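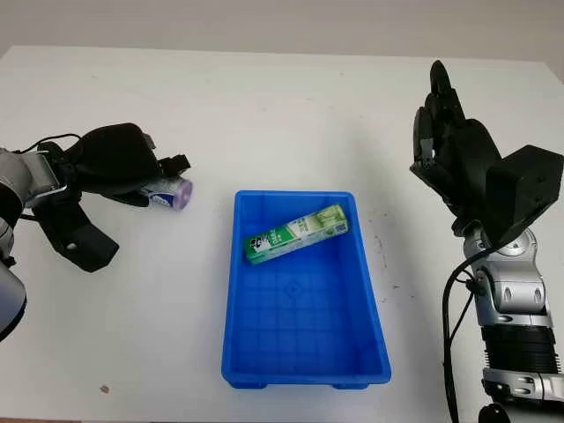
Drenen is a two-armed tabletop robot built in a shared workshop, and it's the machine I get asked about most on this wiki, so it's high time it had a page of its own. It belongs to the family usually called bimanual manipulators, meaning robots with a left arm and a right arm that work over the same patch of table. Its usual job is putting small household things into a tray, one after another. A typical moment has the green carton already lying in the blue tray, the left hand holding a little cylinder with a purple end just off the tabletop, and the right hand up on the other side with nothing in it. I've written what follows as someone who has spent far too many evenings with a hex key in that workshop, so expect more on cables than on theory.

Name

The name is the workshop's fault. Drenen was the label on the drawer where the first brackets were kept, and it stuck to the robot when the drawer was emptied. Older notes call it Kita, which was really the name of the one-armed version that came before it. If you find a wiring sketch marked Kita with two shoulders on it, it's a Drenen sketch on recycled paper (sorry, that was me).

Layout

The two arms come in from opposite sides of a white table and share the space in the middle. Each has a silver wrist and a black hand, and each hand has its own cable, left with a generous loop so that the wrist can turn without tugging. We tried clipping the cables tight along the arms for a while and it looked wonderful! Then the wrist reached its end stop and pulled a connector out, and the loops came back the same evening.

The view used for control comes from a camera at the head, looking down over the table. That puts the tray in the lower half of the picture most of the time, with an arm on each side of it. The camera height took longer to settle than anything else on the build. Too high and small print on the packets turns to mush, too low and the arms get in the way of everything you want to see.

Control

Drenen runs on Huamán, the workshop's own control program, which started life as a script for one motor and has grown in every direction since. It sends out new joint positions 15 times a second. Faster would be nicer, but 15 is what the old computer under the bench can keep up with while it's saving pictures as well. The joint settings live in one plain text file, and yes, you should make a copy before you touch it.

There are two ways of working. In the first, a person moves a pair of lightweight copies of the arms by hand and the robot follows along. In the second, the robot has a go by itself, using what it has learnt from the recorded runs. There were 3,202 recorded runs on the disk when I last tidied it – some of them are me dropping things.

The packing task
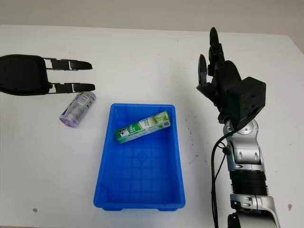
Packing is the task most people in the workshop have tried, and it sounds dull until you've had a turn. The object is to pick up each item from the open table and lay it in the bin, with either arm, without knocking what's already in there. Long cartons are the awkward ones. The green and white toothpaste carton ends up slantwise across the far half of the bin more often than you'd think, one end near the left wall and one near the right, and the rules allow that. The purple item is a different sort of trouble, being round, and when it's lying at an angle on the table just under the left fingertips you have to decide which way to come at it before you close anything. My own habit is to line up with the middle of it and go slowly. Others swear by taking it near one end.

A run is allowed 15 attempts at picking up before it has to be marked as a miss. I think that's too many, and there's a long argument about it on the talk page if you've got a free evening.

The bin itself is a cheap blue one with a grid moulded into the floor. The grid is handy when you're judging whether an item has landed square, and I'd recommend something similar to anyone building a copy. A completely smooth floor gave us no end of bother with shiny reflections.

Parts and supply

Most of the motors came in a mixed box from Girora, a small surplus shop that has since moved away. Replacements can be found if you're patient, but check the shaft length first, as there were two kinds in that box and they look identical until you try to fit one. The shoulder brackets were cut in the workshop and have been drilled again so often that the original drawings are no use.

Keep the wrist screws snug, check them at the start of every session, and wipe the table down too. Ours picks up dark specks and scuffs however careful we are, and a couple of small brown marks in the surface are now permanent. They've turned out to be quite useful as landmarks when the tray has to go back in the same place.

Still to be written

The shoulder wiring needs a proper diagram, the section on setting the end stops is sitting half finished in my drafts, and the parts list for Kita should be moved to its own page. If you have the old bracket drawings, please add them to the talk page, even if they've got tea on them.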